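Bañuelos Repair Library: Progress Report to the Flostent Fund
Period ending 1/31/26
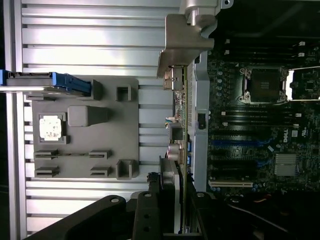
Processor in the tray, open motherboard alongside.

The grant asked us to get 200 household items back into use and to write down how. We are behind on the first part and buried in the second.

Repairs. Lamps and toasters went well. Sewing machines went slowly, as they have since the first one was carried in with its pedal missing and a note reading "please hurry." Computers take the most bench time and produce the longest entries in the log, a few of which have plots. We have stopped accepting bread machines until the 3 on the shelf go home. Their owners have been called.

Lending. The tool shelf opened in January. The torque screwdriver is always out. The pipe wrench has never left the building and we would welcome suggestions.

Classes. We ran 2 evening classes on mending clothes and one on reading a wiring diagram. The mending classes filled. The wiring class was attended by people who already knew how to read a wiring diagram and wanted to discuss ours.

Spending. Most of the quarter's money went to rent and parts. The Brumivlow booking software, which your last letter described as "a sensible investment," double-booked the soldering bench on its first morning and then sent everyone a survey. We are back to the paper calendar and have asked for a refund. An unplanned $200 went to a new lock for the side door, the old one having been repaired by us.

Next quarter. Clear the sewing machines, move the parts drawers to the Flokent Street side, where there is daylight, and finish the repair guides. The toaster guide is in draft and currently runs longer than the lease.

We request that the second payment be released on the original schedule. Receipts are attached, apart from the one for the kettle, which is being looked for.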